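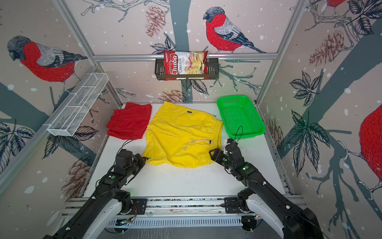 Yellow shorts on the white table, with the bullfinch wallpaper behind.

Folding summer shorts for the swap rail

The summer clothes are coming off the rail at the Kircombe swap shop and going into storage until April. We have 388 items to fold and box before the autumn coats go out, and shorts are the ones that most people leave until last. They slide about, the legs twist and the cords end up in a knot. Lamisi Wumbei, who looks after the sorting room, has written down the way she does it so that everyone's boxes match.

Start with a clear patch of table big enough for the whole garment. Empty the pockets and do up any zips or buttons. Lay the shorts flat, front side up, and smooth them from the waist down to the hems with the side of your hand. Thin fabric creases easily and will not go completely flat. Leave it as it is, as we steam everything in spring anyway.

Deal with the cord next. On a pair like the yellow ones, the white drawstring comes out through a small eyelet in the elastic waistband and lies in loops over the front. Pull both ends until they are the same length, tie one loose bow and tuck it inside the waist. Please don't tie a double knot. We had to cut several last year, and a new cord has to be threaded through the whole band with a safety pin.

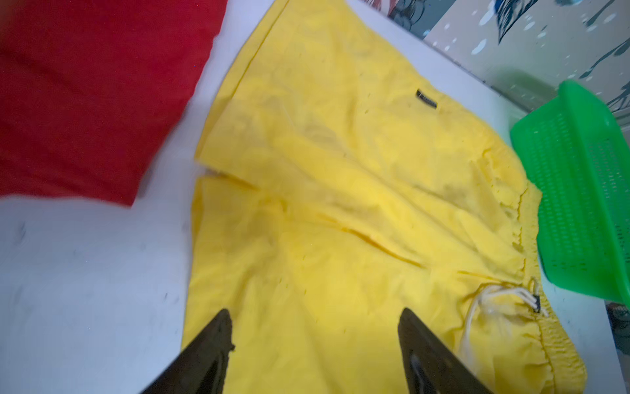 Can shorts with an elastic waist be stored on hangers?
They are better folded, because clips left on for months can leave marks in the elastic and stretch it out of shape.

Fold one leg over the other so that the outer seams meet. The seat will stick out in a point at the back. Fold that point in to make a straight edge, then bring the hems up to the waistband and fold once more. Children's sizes only need the first fold and one turn up.

Check the label before the last fold. If the size can be read, write it on a paper slip and pin the slip to the waistband. If it has washed out, measure straight across the waist with the elastic relaxed, double the figure and write that down instead, with "measured" after it. Last spring there was a whole box with no sizes in it and it took two of us a morning to put right.

Boxes are on the shelving by the back door. Use the shallow ones for shorts and the deep ones for trousers and dresses. Stand the folded shorts on their edges in a row, waistbands up, so the slips can be read from the top. Box 43 is for mending only. Anything with a split seam, a missing cord or elastic that has gone slack goes in there, with a note saying what is wrong.

Anything stained should go back in the wash bag under the sink and not into a box, even if the mark is small. Marks that have sat through a winter are much harder to shift.

All summer boxes need to be closed and labelled by September 7, 2018. Spare slips and pins are in the top drawer, and Lamisi has the key to the storage cupboard.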